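Clurkcombe Loop Group Ride – Pre-Ride Motorcycle Inspection
Inspected: April 12, 2024
Inspector: Tuncay Sezer
Second check on brakes and tires: Huệ Giáp
Route: Clurkcombe to Ollby and return, 164 miles, one fuel stop at Clillier

Marking: OK = pass. ADV = advisory, may ride. FAIL = does not leave the lot until corrected and rechecked.

Bike 1 – Rider: Ertuğrul Kırmızıgül, with passenger
Tires, tread depth: OK
Tires, pressure cold: ADV. Rear was set for solo riding. Raised to the two-up figure on the swingarm label.
Front brake pads: OK
Rear brake pads: ADV. Wear groove still visible but shallow. Replace before the August ride.
Chain slack: OK after adjustment. Measured with passenger seated.
Lights, horn, signals: OK
Passenger pegs: OK. Both lock down.
Luggage: OK
Comment: Rear preload was on the softest setting. Moved up two clicks. Rider to report any wallow in corners at the fuel stop.

Bike 2 – Rider: Kaan Güler
Tires, tread depth: OK
Tires, pressure cold: OK
Front brake pads: OK
Rear brake pads: OK
Brake fluid: ADV. Dark in the front reservoir. Level is above the lower mark. Owner has no record of the last change.
Drive belt: OK
Lights, horn, signals: FAIL, then OK. Rear brake light did not come on with the hand lever. Switch connector was loose. Reseated and rechecked five times.
Luggage: OK
Comment: Odometer 2,195 since last service by the owner's log. Oil level at mid-glass with the bike upright.

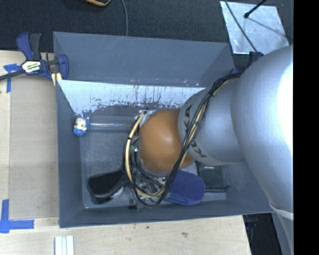

Bike 3 – Rider: Ozan Coşkun
Tires, tread depth: FAIL. Rear is at the wear bars across the center.
Tires, pressure cold: OK
Front brake pads: OK
Rear brake pads: OK
Chain slack: ADV. Tight spot found on rotation. Sprocket teeth are slightly hooked.
Lights, horn, signals: OK
Side stand switch: OK
Luggage: ADV. Spanos soft bags sit close to the left muffler. Strap shortened one hole.
Comment: Rear tire to be replaced and the wheel rechecked for alignment and axle torque. Chain and sprockets should be done as a set – do not fit a new chain to the old sprockets. Odometer 2,007 since the chain was last adjusted, per rider. That interval is too long for this bike. Check slack every 300 miles until the set is replaced.

Group equipment
First aid kit, lead bike: OK. Gloves restocked.
First aid kit, sweep bike: ADV. Burn dressing past date.
Tire plug kit and inflator: OK. Inflator run from Bike 1 battery lead.
Tow strap: OK
Spare clutch and brake levers: not carried
Printed route card, one per rider: OK
Emergency contact cards: ADV. Passenger card missing a phone number.

General comments
Pressures were taken before engines were started. Readings taken at the fuel stop will be higher and should not be bled down.

Two riders asked whether an advisory carries over. It does. An item marked ADV twice in a row with no work done is marked FAIL on the third sheet.

Recheck of Bike 3 by Huệ Giáp only, with the tire receipt attached to this sheet. Torque value to be written in, not ticked.

Open items: Bike 1 rear pads, Bike 2 brake fluid, Bike 3 rear tire, Bike 3 chain and sprockets, sweep kit burn dressing, passenger contact card.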